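De: Solange Arnaud
Para: lista Cocina y despensa
Fecha: 26 de junio de 2018
Asunto: Re: Fruta en cestas caladas dentro de la nevera

El mensaje de Jahangir Debnath decía:

> Hola a todos:
> Llevo desde diciembre guardando las fresas en cestitas de plástico
> calado, sin lavar y sin tapa, en el estante de arriba. Desde entonces
> no he tirado ni una. El aire circula por los lados, la fruta respira
> y no se forma moho. En Flevano las venden a 2 euros y creo que se
> amortizan en una semana. Las Betutex son más bonitas pero cuestan
> bastante más. ¿Alguien más lo ha probado? Yo ya no vuelvo a los
> táperes.
> Jahangir

Jahangir, me alegro de que te vaya bien, pero lo de «ni una» me cuesta creerlo. ¿Desde diciembre? Las fresas de diciembre y las de junio se parecen poco. Las primeras vienen duras y aguantan lo que les eches; las de ahora las compro maduras y a los dos días ya hay alguna con pelusa, en cesta, en táper o en un plato hondo.

Además, que la cesta tenga agujeros en los lados no quiere decir que el fondo los tenga, y el fondo es donde se apoya la fruta. La mía, amarilla y con asa, tiene las paredes de rejilla y la base lisa y cerrada. Si una fresa suelta jugo, el jugo se queda ahí debajo y la de al lado se moja. Para eso me sirve igual un cuenco con un papel de cocina doblado, que por lo menos absorbe.
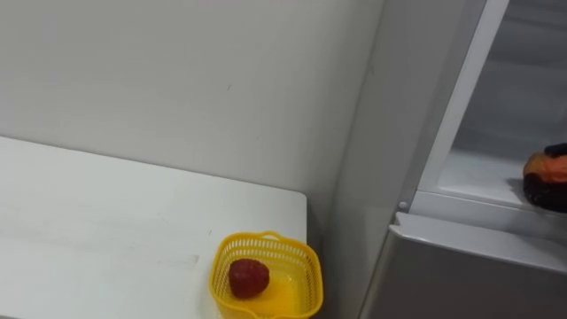 La cesta en la mesa, junto a la nevera, con una fresa.

Hice la prueba a mi manera, que tampoco es ciencia. Compré 400 gramos, aparté las que venían golpeadas y repartí el resto entre la cesta y un táper con papel y la tapa mal puesta. Mismo estante, misma balda de arriba. Al tercer día tiré dos de la cesta y una del táper. Las de la cesta, además, estaban más arrugadas, supongo que por el aire seco. De sabor no noté diferencia y en casa nadie se quejó, aunque en casa se comen lo que sea.

Akua Baidoo escribió aquí hace un tiempo que lo que más le había servido era revisar la fruta al llegar de la compra y sacar las tocadas. Sospecho que ahí está casi todo el mérito. Cuando uno estrena cesta mira la fruta todos los días, y con el táper opaco al fondo no la mira nunca. Me gustaría saber si tú las escogías antes de guardarlas con el sistema viejo.

Otra cosa es el asa. Muy cómoda para llevar la cesta de la nevera a la mesa, de acuerdo, pero entre baldas bajas estorba. En mi balda de en medio no cabe de pie y arriba me obliga a mover lo demás. Con cuatro cestas de estas no sé dónde metes la leche.

Tampoco compro lo de que «la fruta respira» como argumento para todo. Para las uvas, quizá. Para las frambuesas, que se aplastan con mirarlas, preferiría algo ancho y bajo, en una sola capa.

No digo que tires las tuyas. Si vas a repetirlo, ¿podrías apuntar estas cosas?

- cuántos gramos metes y qué día los compraste
- si las has escogido antes
- en qué balda van y a qué temperatura tienes la nevera
- cuántas tiras y cuándo

Kamrul, tú que tienes las Betutex, ¿llevan la base calada o también cerrada? En la tienda no me dejaron abrir el paquete.

Yo de momento uso la amarilla para los limones.

Un saludo,
Solange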